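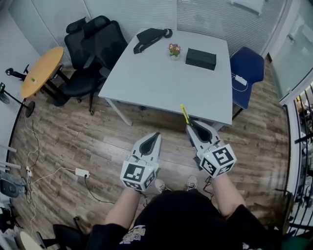
Lelcombe Standing Mat, Charcoal

If you spend your working day on a hard floor, your heels have probably had a word with you by mid-afternoon. Ours certainly did, so Loredana Lombardi went off and found the Lelcombe — a dense, springy mat with a bevelled edge you won't trip over on the way to the kettle. It comes in charcoal (our favourite colour) or eucalypt green, and wipes clean with warm soapy water.

Give it a day or 2 to lie flat after unrolling, and please don't park a wheelie chair on it!
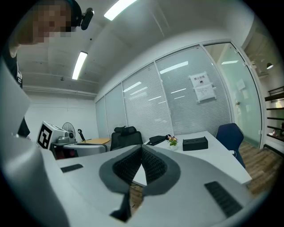
Sizes and ordering

Standard and long, both in stock at our Bech warehouse. Item code 1227 for standard, 318 for long. Ring Dinesh if you'd like an offcut posted out to try under your own shoes.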